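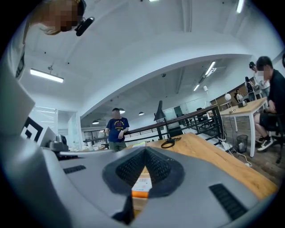 Buying a finished one would have been cheaper by now, according to a reader who wrote in after my last post, and I have been doing the arithmetic ever since in the hope of proving him wrong. He pointed out that I have spent 23 evenings on a gripper that picks up boxes, and that he owns two hands which came free. Fair enough. His hands don't log anything.

So, the Kalness gripper, as of August. I named it after the street the shared workshop used to be on, before the rent went up and we all moved in with the Alau people. It is meant to be held by a person first and bolted to an arm later. The person shows it how to grab something, the recordings pile up, and in theory the arm takes the hint. I have 3,000 grabs saved so far. A good share of the early ones are me picking up the same carton of screws and swearing at it.

Most of this month went into finger pads. I am on version 7. Version 6 gripped beautifully and would not let go, a quality I admire in a dog. The pad would close, the box would come up, and then I would stand over the shelf shaking the thing like a ketchup bottle. Softer rubber fixed that and introduced a wobble. Going back to the notch in the middle took care of most of the wobble, which I would have known sooner if I had read my own notes from spring.

Then there is the calibration. The Drutton board I bought secondhand forgets its zero whenever the power dips, and the power dips whenever somebody starts the big saw downstairs at 4 p.m. I now calibrate at five past four — a solution I would be ashamed to write down anywhere but on a blog.

I did try the Chornovol firmware, since three separate commenters swore by it. It installed on the first go, reversed open and closed, and held on to my sleeve until I found the plug. I have gone back to the old one, which is slow and has two bugs I am fond of.

To return to my reader's point about cost: no, I am not going to publish the spreadsheet. I will say that the rubber was cheap, and that the rubber is the only line in it I would describe that way. The mount for the arm is next. I have the bolts already, in the wrong length, and a drawing that assumes the right one.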